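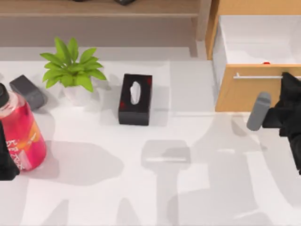
Attachment 1. Rendered view: cabinet with drawer open, beside the white tabletop.

Ticket subject: Scheduled exports from Bronden catalog arrive with missing pages
Product: Ruteck Document Server, release 4
Site: Ullside office
Priority: Normal
Status: Resolved

Problem reported
The Ullside office exports its furniture catalog to PDF each night. Beginning in December, the finished file contained fewer pages than the source. The December source has 700 pages. The first affected export ended at page 500 and was nevertheless marked "Complete" in the job list. Manual exports started during the day were not affected.

Initial response
The customer was asked to supply the job log and the export profile. All items were received. 

Investigation
The job log shows no error at the point where the export stops. It does show that the temporary folder was emptied while the job was still running. The cleanup task on the server was set to start at 2:00 a.m. The export starts at 1:15 a.m. and, with the larger December catalog, now runs past that time.

A test export of the first 53 pages finished correctly under the same profile. A full export with the cleanup task turned off also finished correctly, with all pages present.

Action taken
The cleanup task was moved to 5:30 a.m. The customer's reseller, Savchuk, confirmed that no other scheduled work on the server depends on the earlier time. The option "Verify page count before closing job" was turned on in the export profile. An incomplete file will now be reported as "Failed" and held for review.

Customer confirmation
The next two overnight exports were complete. Bronden has asked that the earlier incomplete files be removed from the shared archive. This request has been passed to the archive team under a separate ticket.

Ticket closed with the customer's agreement. It may be reopened by replying to the closing notice.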